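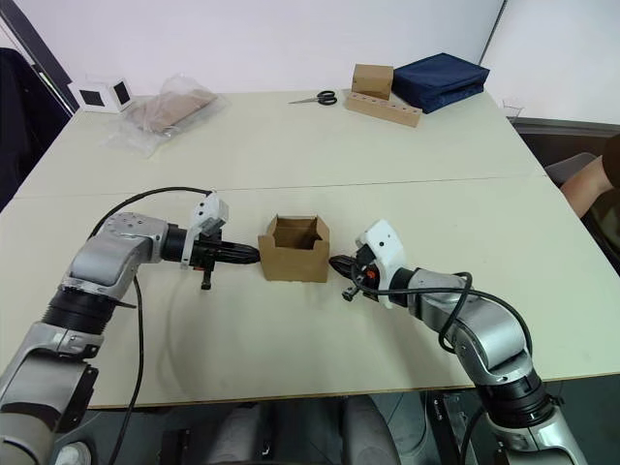

Does a two-armed packing cell take work away from the people at the bench?

At Skokik it took away one task, the handling of small open cartons, and added two others: setting up the cell at the start of a run and dealing with the cartons it rejects. The number of people on the packing floor has stayed at 24.

Skokik packs small orders for other companies. Most of what leaves the building is light, goes into cartons small enough to hold in one hand, and changes from one week to the next. The two-armed cell was supplied by Rernine and runs on scheduling software from Prindance. The floor supervisor, who started as a packer and asked to be identified by job title only, agreed to talk through what has changed since the cell went into use in July. The conversation took place on a Wednesday, between the morning and afternoon shifts.

The supervisor began with the cartons. "People expect the product to be the hard part. For us it was the carton. An open carton with no flaps has very little stiffness. Press on two sides and the walls bow. Press a bit more and you have a crease, and the customer sends it back."

A person corrects for this without thinking. The cell had to be given a closing force for each carton size, and those values were found by trial. The supervisor said 887 cartons were used up in the trials before the settings were accepted, and that the packers did most of the judging. "The engineer would ask if a carton was good. He had a gauge. The packers would run a thumb down the corner and say no. They were right more often than the gauge was, so we wrote the thumb check into the procedure."

Using two arms was a matter of some argument. A single arm with a suction cup would have cost less and taken less floor space. It was tried on a loan unit and dropped, as the suction cup needed a closed, flat surface and much of Skokik's work is done with the carton open. Holding from both sides lets the carton be moved while something is already in it.

Asked how the work is divided now, the supervisor described three positions. One packer prepares cartons and sets out the product. One looks after the cell, which means loading the job, checking the first ten pieces, and clearing stops. A third handles labels and final inspection. Packers change places every two hours. Before the cell, four people did the same line and each of them did every step.

"The fourth person went to returns," the supervisor said. "Returns was behind for as long as I have been here. It isn't behind now. But I would not tell you that everyone was happy with it. Returns is quieter. Some people like to talk while they work, and you can't do that as easily over there."

Output has gone up by less than the original proposal said it would. In the last full month before the cell, the line packed 2660 orders. In the most recent month it packed 3233. The supervisor puts part of that gain down to the cell and part to a change in how product is brought to the line, which was made in the same period and cannot be separated out. "If somebody gives you one number for what the robot did, ask them what else moved that month."

The cell is slower than an experienced packer on any one carton. It keeps the same pace through the shift, and the gain shows up mainly in the last two hours, when hand packing used to slow down. Wrist complaints were the other reason for the purchase. Skokik keeps a log of them. The supervisor said the log has fewer entries for this line but did not want to draw much from a short period.

Stops are the main source of irritation. When a gripper meets more resistance than the job file allows, both arms hold position and the line waits. In the first weeks every stop needed a call to maintenance. The packers asked for authority to clear the simple ones themselves, and after a half-day course they got it. They can now open the grippers, remove the carton, and restart from the last safe position. Anything involving a cable, a joint, or a fault code that comes back twice still goes to maintenance.

"That was the change that mattered to people," the supervisor said. "Standing next to a stopped machine that you are not allowed to touch is a bad way to spend twenty minutes. You feel stupid, and you know the count is dropping."

The training itself drew some criticism. The course material from Rernine assumed a reader who had worked with machine controls before. None of the packers had. Two of them rewrote the restart section in plain steps, and their version is the one now kept at the cell. The supervisor has asked for the time spent on it to be counted toward a pay grade review -- a request that was still open when we spoke.

Pay is the part that has moved least. The cell position carries more responsibility than hand packing did, and at present it is paid the same. Management's position is that everyone rotates through it, so no separate grade is needed. The supervisor's position is that if everyone rotates through it, then everyone's job has changed. "Both of those can be argued. I know which one I would argue."

A second cell is under discussion for the Maksymiv account, which has larger cartons and a heavier product. The supervisor is in favor, with conditions. The packers should be at the trials from the first day, the clearing procedure should be written before the cell is switched on, and the table height should be settled with the people who will stand at it. On the current cell the table was set for the arms, and the shorter packers stand on a platform to reach across it.

The platform is due to be replaced with a wider one before the next stock count.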